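Stivero writes acoustic survey reports for small hotels and guesthouses. Roxana Cozma founded the firm in Florport in January 2025.
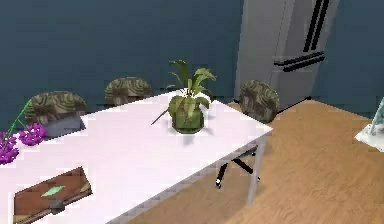 Each survey logs sound levels at 30-second intervals — day and night — and lists the results by room.

## Scope

- Airborne noise between rooms
- Plumbing and ventilation noise
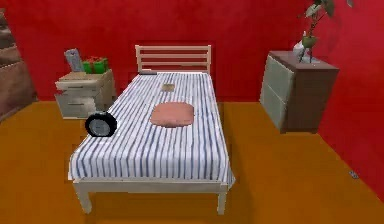 ## Reports

Reports run to 40 pages or fewer. Raw data is supplied on request. 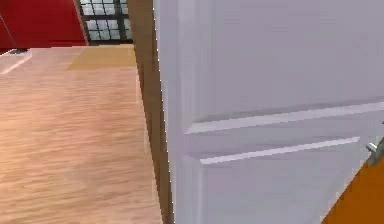
*White paneled door, partly open.*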